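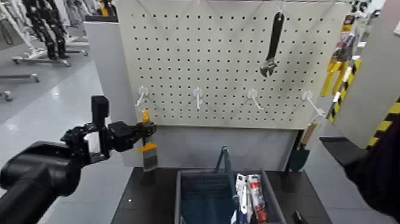
I painted my kitchen green in May, and I have been talking about it to anyone who'll stand still ever since. It took me 4 tries to get the color right. The first was called Requena, and on the card it looked like the inside of an olive. On my wall, at seven in the morning, it looked like soup.

So I called Remedios Garrido, who has run the paint counter at Cleduvau for 25 years and has no patience for cards. "Paint a big piece of cardboard and live with it," she told me. "Move it around. Put it behind the toaster." I did! I carried that cardboard from room to room like a new puppy, and by dinnertime I knew Requena was never going to work (my kitchen faces north, and north light turns every yellow-green a little sad).

Remedios says the store mixes more than 2,800 colors, and most people go home with white. I get it. White is easy, and you can change your mind about the curtains. But I grew up in a house with a pink hallway, and I still remember how it felt to come in from school and walk down it. 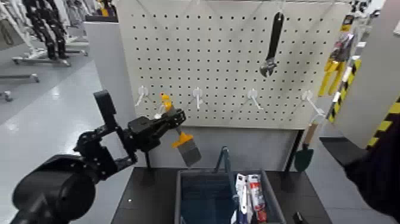 Page 7

The winner was Setota, a gray-green I'd walked right past twice. It goes soft in the afternoon and nearly blue once the lamps are on — my sister swears I painted it again between lunch and supper. I bought a good brush for the edges, skipped the tape, and only got the ceiling in one spot, over the fridge.

Now I'm eyeing the bathroom. There's a deep rusty red called Flarnelach that Remedios thinks is too much for a room that size. I've got the cardboard propped behind the sink, and so far I like it best at night.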